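Filed under: Home Life Studies > Clothing & Storage

4.2 Where the jackets go

I'll admit this was my favorite part of the study. We asked 863 people how they put away outerwear in a small bedroom, and I expected dull answers. I got stories! Jeptoo Sang coded the replies with me, and we kept stopping to read them out loud (slow work, but fun).

The pattern is pretty clear. When the bed sits close to the wardrobe, people use it as a staging spot. Clothes land on the mattress first, get put on a hanger there, and then go across to the rail. Pillows get stacked at one end to free up space — several people in Vetville called this "clearing the deck." Light sports tops were the item most often left behind, mainly draped over something. Heavy coats almost always made it inside.

What matters for layout is the short trip between bed and wardrobe. A hanging garment needs more height than a folded one, and long sleeves swing low enough to brush the bedding (Figure 2).

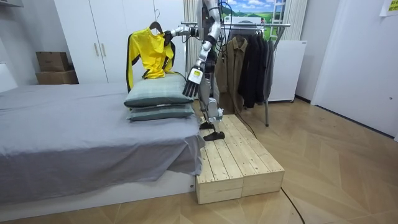 Figure 2. Yellow jacket on a dark hanger, held above the stacked pillows, with the white wardrobe behind.

I'd love to see this tried in rooms with sliding doors, which our August survey didn't ask about.

Comments (3)

Archana Agarwal: My bed is the staging spot too, and then it's bedtime and everything goes on the chair.

Yhon Chávez: Did you split the replies by room size?

Vikas Sachdeva: Sleeves brushing the bedding, yes, every single time in my place.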